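Folding on a Desk, and Other Fluffy Laundry Tips

Posted 2023-08-26

I live in a small apartment with a small everything, and the only flat surface at a decent height is my desk. The dining table folds down to the size of a tea tray, the bed is too low and makes my back grumpy, and the top of the dryer belongs to the whole building. So the desk it is! I've been folding my laundry there ever since I moved to Womgate, and I've picked up a few habits that make it go faster and keep the towels soft and fluffy.

Put a board down first. This is my biggest tip and the one I pass on to everybody. A desk collects crumbs, pencil dust, coffee rings and that sticky something by the lamp, and pale towels will find every bit of it. Any big smooth board will do. I like plastic because you can wipe it off with a damp cloth and it doesn't snag the loops. A shelf out of an old wardrobe works too, as long as the edges aren't rough. Mine stands up behind the door the rest of the week.

Push what you can to the back. I used to unplug everything and move it to the floor, and then of course I never felt like doing laundry, because who wants to crawl around with cables for the sake of 2 bath towels? Now I shove the keyboard back as far as it goes and leave it. If you have a computer that wakes up when a key gets bumped, put it to sleep properly or lock it before you start. I once sent my landlord a message that was just the letter j, many, many times.

Shake before you fold. I mean really shake, by the short end, 3 good snaps, away from the shelf with the glasses on it. The loops get pressed down in the wash and the shaking stands them back up. You'll feel the difference with your hand right away. Do it while the towel is fresh out of the dryer or off the line, and then give it a minute to cool before it goes into a pile. Warm towels that get stacked straight away go flat and a bit stuffy smelling.

Fold in thirds, then in half. For a bath towel I lay it out the long way, bring one side in a third, bring the other side over it, smooth it with my forearm (faster than hands, try it), and then fold it end to end until it fits the shelf. Always put the rounded fold facing out and the loose edges to the back. It looks neater, and you can grab one towel without dragging out its neighbors.

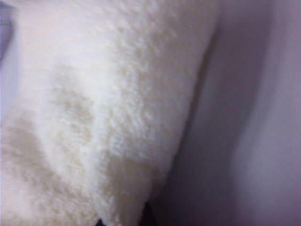
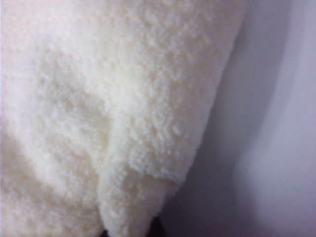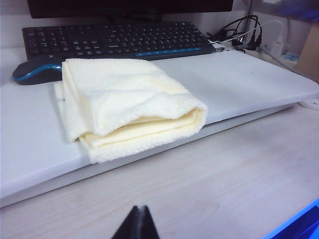 Cream things, up close and on the desk.

Don't press the air out. I know it's tempting when the cupboard is narrow! My hall cupboard is only 62 centimeters wide (the tape measure came from my last place and it has no inches on it), and for a long time I leaned on every pile until it went in. All that did was give me flat towels with hard creases. Now I keep fewer in there and let them sit puffy. The extras went into a bag under the bed.

Now, fabric softener. I gave it up for towels and I won't go back. It leaves a coating, and after a while the towel just pushes the water around on your skin. A half cup of plain white vinegar in the rinse now and then does the job for me, and the smell is gone by the time they're dry. Don't ever mix it with bleach, and check your washer manual first, as some makers don't like vinegar near the rubber seals.

Go easy on the detergent too. My sister swears by a full cap and her towels stand up by themselves. I use a bit under half and run an extra rinse for anything cream or white, as leftover soap is what turns pale things dingy and yellowish over time. If yours have already gone that way, wash them once with no detergent at all, as warm as the label allows, and look at the suds. You may be surprised how much comes out.

Keep the lint makers apart. New towels shed like cats. Wash them by themselves the first few times, and don't put them in with black pants unless you enjoy the lint roller. Same goes for sherpa and fleece throws, which I wash cool and gently and dry on low or on the rack. High heat makes the little curls clump, and no amount of brushing gets them all the way back. A soft pet brush does help some, used lightly, when the throw is fully dry.

Cream and white are two different loads, at least at my house. I know plenty of people toss them together and are perfectly happy. But anything with whitener in the detergent will slowly pull cream toward a sort of chalky no-color, and then your set doesn't match anymore. I found that out with a hand towel I was very fond of.

Last one for today - wipe the board before you put it away, both sides, and check behind the keyboard for fluff while you're there. A dry paintbrush is great for getting it out from between the keys, the cheap one-inch kind. I do mine while the second load is spinning. Next week I want to get into fitted sheets, so if you have a way of folding those that doesn't end in a ball, leave it in the comments and I'll try it out!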